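In praise of the thing that holds the thing

By Orla Zalis
July

Print this article | E-mail this article

Third column this year on household stuff and the editor says readers like it so fine, one more.

My argument: every flat surface in a home needs one small container on it with no official job. One. Not a drawer system or those clear plastic trays in graduated sizes that everybody in Bevville seems to have bought since the Clullano outlet opened. A pot. A mug. Something a bit silly, preferably.

I know the other side. I get the mail. "Clutter attracts clutter," a reader wrote after the last one, when I defended the hall table. Put a bowl out and by the weekend it's full of batteries and dead pens. True! Mine had a key in it for a house we moved out of. But the batteries were always going to land somewhere, and without the bowl they land on the counter, the windowsill, the top of the fridge, and then you need one and you go through the whole place swearing.

Hairbrushes are my best case. A hairbrush has no home. Think about it. It's too long for the cup with the toothbrushes, falls out and takes the toothbrushes with it. In a drawer it collects lint and rubber bands and gets its bristles squashed. Flat on the dresser it's under a sweater in an hour. We own 12, I made everyone bring them out for this column, and on a school morning at 7:40 we can find none of them. Somebody goes to the bus with a ponytail done by hand.

A brush wants to stand up in something. Handle up or head up, I don't care, people fight about this and they shouldn't. It wants to be upright where you can see it from the door.
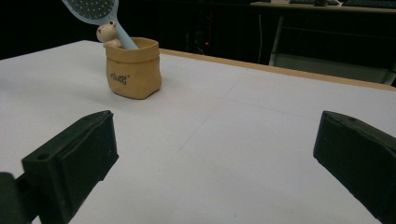
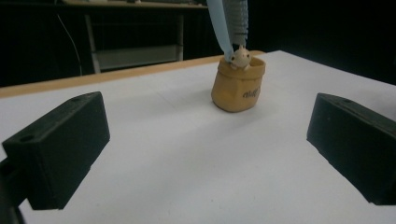
A bag with a little bear in it, for a brush. Ridiculous. Also correct. My minimalist friends would say a plain glass does the same job and they're wrong, because a plain glass gets borrowed. Somebody drinks out of it. Then it's in the dishwasher and the brush is back under the sweater. Nobody takes the bear pot to the kitchen for milk. A silly face is a kind of label, even kids who can't read yet know what goes in there, and they'll put the brush back partly to visit the bear. I have seen this work on a four year old and on a grown man.

Cost comes up too. I priced the modular thing from Ó Conaill, the one with the dividers, for our bathroom and bedroom together and it came to $307. For that you get a place for everything, and a weekend of deciding what everything is. The pots on our shelves are yard sale, gifts, one from a school fair with a chip in the rim. Call it $43 for the lot and thats generous.

Rules, if you want them. It has to be small, small enough that it fills up and complains. Heavy enough at the bottom that a brush doesn't tip it, so try it in the store with your own brush, people will look at you, let them. No lid. A lid is how things dissapear. And empty it once a month or so onto a towel and be ruthless about the rubber bands.

What I won't do is pretend this makes a house tidy. Ours isn't. There's a chair in the bedroom I haven't sat on since spring. But I can get three heads brushed and out the door before the bus now, most days, and the trays people can't all say that, I've asked them.

Next month, the junk drawer, which I am also for. Send your complaints early.

Last updated: July, 4:15 p.m.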